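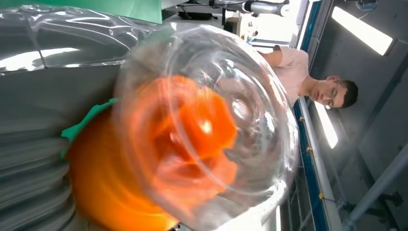
Skellard Budget Reader, Municipal Edition

If you've ever tried to follow a council budget from the first draft to the final vote, you'll know the feeling: three PDFs, two spreadsheets, and a number on page 757 that doesn't match the one in the summary. The Skellard Budget Reader puts all of it on one screen, and we're really happy with how this edition has come together!

Load the draft, the amendments and the adopted budget, and Reader lines them up by program. Changed amounts are coloured, moved items keep a link to their old spot, and every figure opens the page it came from. Capital and operating lines stay separate unless you ask to see them together -- a favourite request from town clerks.

New in this edition

Transfers between reserve funds now show both ends. Hsin-yi Cheng rebuilt the search as well, so "arena roof" finds the grant application, the debenture and the motion to defer (this one is a joy to use). Ctibor Jurčo added French labels throughout, including the printed reports.

What you get

Desktop licence for one office, up to 50 named users
Storage for 100 budget documents, with more available on request
Import from Citex and Yagi ledgers, plus plain CSV
Public view for residents, with comments switched on or off by ward
Setup guide and a practice budget for the town of Dasell

Requirements

A current browser and a PDF with selectable text. Scanned pages will load, but the figures have to be keyed in by hand.

Catalogue no. 1420
Page updated July 4, 2019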